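Kitchen and dining corner, Tullwood, unit 615
Checked by Clodagh Moynihan, October

1. Small appliances on cabinet. Rice cooker and pink kettle share one wooden top. COMMENT. Last report says "cords tidy." I don't buy it. A loose cord across the top is a cord somebody will catch.
2. Wood surface. COMMENT. Reddish stain near the cooker, marked "wiped" in the last report. Wiped with what?
3. Glass at the back. FAIL. Put it away from the kettle.
4. Plates. PASS, for now. Run a thumb around every rim before signing.

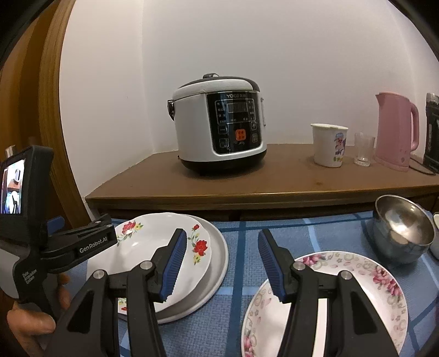
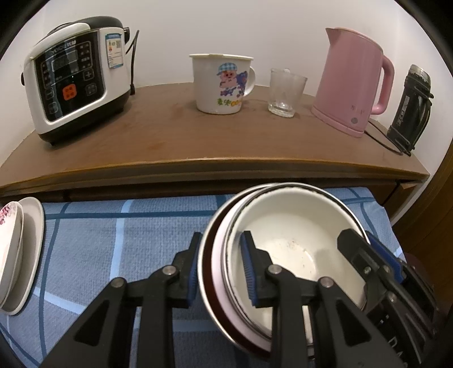
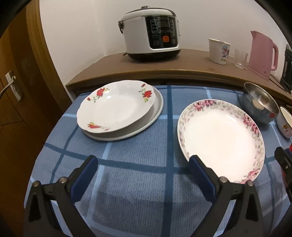
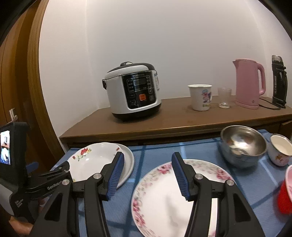 Items 1 to 4, cabinet and table with the blue checked cloth.

5. Tablecloth. COMMENT. Montserrat Cabello calls it non-slip. I would like to see the label.
6. Kettle rating. OPEN. The inventory sheet says 3000 watts, which I doubt. Read the base plate.
7. Clear space near the kettle. OPEN. The rule is 15 inches. No tape measure came with the kit.

Recheck 2 and 3 before sign-off. "Looks fine" will not be accepted as a finding.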